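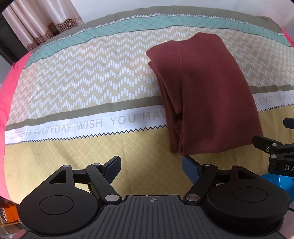
Maroon garment, folded, on a patterned bed sheet.

Cleltport Nidus 500 bench mill: review

The Nidus 500 is a 336 W stone mill for home flour. The hopper takes 500 g of wheat, which went through in just under five minutes on the finest setting. I've put 20 kg of grain through it since April, mostly hard red wheat and some rye.

Flour temperature is the main concern with a mill this size. On fine, output measured 46 °C after one hopper and 53 °C after two run back to back. Bread was unaffected. For muffins I let the flour cool before it goes near butter.

Particle size is consistent for wheat. Rye comes out coarser at the same dial position and needs one notch finer. Oats clog the stones unless mixed with wheat.

Noise is high. The supplied cloth filter leaks a little flour at the collar, and the dial markings are hard to read in low light. Cleltport rates the stones for 3000 kg, a claim I can't test.

Good value for weekly bakers. Avoid it if you mill mainly oats.

Rating: 7/10

Related reviews
Trallness dough whisk, large
Tsolakis loaf tins, set of two
Flour sieves compared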